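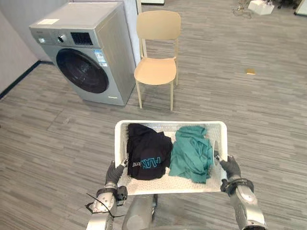 A white laundry basket with a black T-shirt and a teal green garment.

Vandeo will come back in the second season of Stallurholm

The animated series Stallurholm will return in April with new episodes, and the villain Vandeo will be in them. The studio Oosthuizen confirmed it on Tuesday on its website, together with a short trailer and a list of the main characters.

This is a surprise for many viewers. Vandeo was destroyed in episode 19, the last one of the first season, when the lighthouse keeper Ilka opened the Salt Mirror and turned his own attack back on him. His armor fell in the harbor and the water closed over it. In the discussion pages of the fans it was accepted that he was gone, and most theories for the new season were about his master, the Queen Under the Ice, who has only been heard as a voice.

The head writer, Hiwot Gashaw, has now explained a part of the matter. In a written interview published with the trailer, she says that the mirror did not destroy Vandeo completely. It copied him first. The Vandeo who comes back is the reflection, and he does not know it.

"He remembers everything the first one did, but he remembers it from the wrong side," Gashaw writes. "He is left-handed now. He thinks the town is built backward. I wanted to write him as a person who is very angry at a place because it does not look like his memory."

The trailer shows him for a few seconds only. He wears the same long coat, but the silver clasp has moved to the other shoulder, and the scar that was over his right eye is over the left. His weapon, the Tide Lance, is not shown. Gashaw says he will have a different attack, called Ebb Return, which pulls a power back out of the person who used it. Ilka will be the first to lose something by it, in the second episode.

Other changes in the cast

The new season will have 11 episodes. According to the studio, the story is now divided in two parts. The first part takes place in the town and the second on the ice north of the island, where no character has traveled until now.
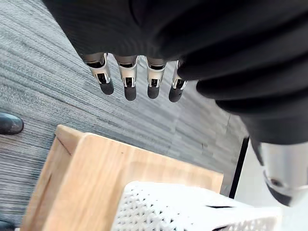

Four metal fingers with dark gray fingertips, above a gray carpeted floor.

Ilka's younger brother Tomme becomes a regular character. In the first season he was seen mostly at the breakfast table, and he had his only longer scene in episode 14, when he hid the key of the lighthouse. He will get a transformation of his own, but the studio does not say in which episode. The color of his costume in the list is dark yellow, and this has already started a discussion, as dark yellow was the color of the old keepers before the flood.

The Ferryman, a helper of the Queen, returns too. His song from episode 8 was popular with viewers, and a longer version of it will be used for the end credits. The three Gull Sisters are missing from the list. Gashaw was asked about them in the interview and answered only that gulls go where the boats go.

The voice actors stay the same for all returning roles. For Vandeo, the lines were recorded in a slower and softer way than before. The sound team also tried to play some of his sentences in reverse, but the idea was given up because the result was hard to understand for children.

The length of an episode stays at 22 minutes. The opening sequence was drawn again from the beginning, with the camera going around the island in the opposite direction. Viewers who look carefully at the trailer can notice that the name on the harbor sign is written in mirror letters in one shot and in the normal way in the next. The studio has not said if this is a clue or a mistake.

The comic

Between the seasons, a comic with the title Stallurholm: Low Water was published. It has 67 pages and tells what happened in the town during the winter after the battle. Vandeo does not appear in it, but on the last page a fisherman finds a glove in his net. Gashaw confirms that the glove belongs to the first Vandeo and that it will be important in the new episodes. It is a right-hand glove, she adds.

It is not necessary to read the comic in order to follow the story. The studio will put a summary of it at the start of the first episode, and the whole first season can be watched again in the weeks before the return.

The first new episode has the title "The Town Built Backward."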